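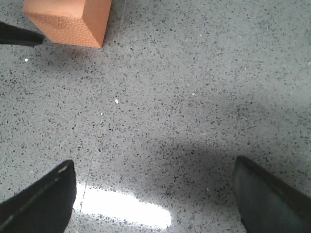

Floor in the hall, with one of the orange blocks

skurard_hall
Posted Monday, 09:14

Good morning to all. I have a question about a speckled grey floor, the terrazzo kind, and I hope somebody has more experience than me.

We are moving our play and exercise group into a ground floor hall. The floor is light grey with many small dark flecks, some almost black, and a few lighter ones. I find it very beautiful. But the colleague who had the key before me says it must be covered with carpet tiles before we bring in the children, and I don't want to cover it if it is not necessary.

We use foam blocks, orange ones, for building and for balance games. They will stand directly on the floor. My questions are:

Can coloured foam leave marks on such a floor if it stands there for weeks?
What do you wash it with?
Is it a real terrazzo or only the look of it? How can I find out?

Thank you in advance,
Gunvor Wikström

torvik_t
Posted Monday, 10:02

Hello Gunvor. I can't tell from a photo if it is real. Go to a doorway or a place where a pipe comes up and look at the edge. If the pieces of stone go down through the whole thickness, it is terrazzo or a terrazzo tile. If it is a thin soft sheet with a pattern on top, it is vinyl. You can also put your hand on it. The real one feels cold also in summer.

About washing: warm water and a neutral soap, very little of it. Never vinegar. My aunt washed hers with vinegar for years and the shine went away completely.

Teodor

pebble_dash
Posted Monday, 11:40

I would cover it. Sorry. A hard floor and small children are not good together, and it is also very noisy. We had 327 square metres of something similar in our old school and the echo gave me a headache every day before lunch.

skurard_hall
Posted Monday, 12:15

Pebble_dash, thank you, but our hall is much smaller than this. For the balance games we have thick mats. I was thinking more of the corner where they only build.

himham
Posted Monday, 13:31

I don't agree with pebble_dash. Carpet tiles in a play hall are horrible after 2 winters. Everything goes into them, sand, juice, glue. On a speckled floor you don't even see the crumbs (this is also the problem with it, you must sweep when you think it is clean).

For the foam: I had red foam wedges on a pale vinyl floor and after about 4 months there was a pink shadow where they stood. It never came out. On stone I have not seen it, but I would lift the blocks each evening and put them in a bag or on a shelf.

torvik_t
Posted Monday, 14:05

The pink shadow is typical for vinyl and rubber. Stone can also take colour if it is not sealed and the foam is wet, so don't wash the blocks and put them down to dry there. Drop a little water on the floor and wait. If the place becomes dark, it needs a sealer.

pebble_dash
Posted Monday, 16:48

Fine, but please test how slippery it is with socks before you decide. This was our biggest trouble, more than the noise.

skurard_hall
Posted Monday, 19:20

I was there after work. At the door to the store room I could see the edge, and the stones go all the way down. The drop of water stayed on top and the floor under it did not change colour. With socks it is a little slippery, I must admit, so the rule will be bare feet or indoor shoes.

The mats stay and the carpet tiles I will not order for now. Does anybody know a shelf or a net that is deep enough for big foam blocks?

himham
Posted Monday, 20:03

A football net on two hooks. Cheap and they dry in it too.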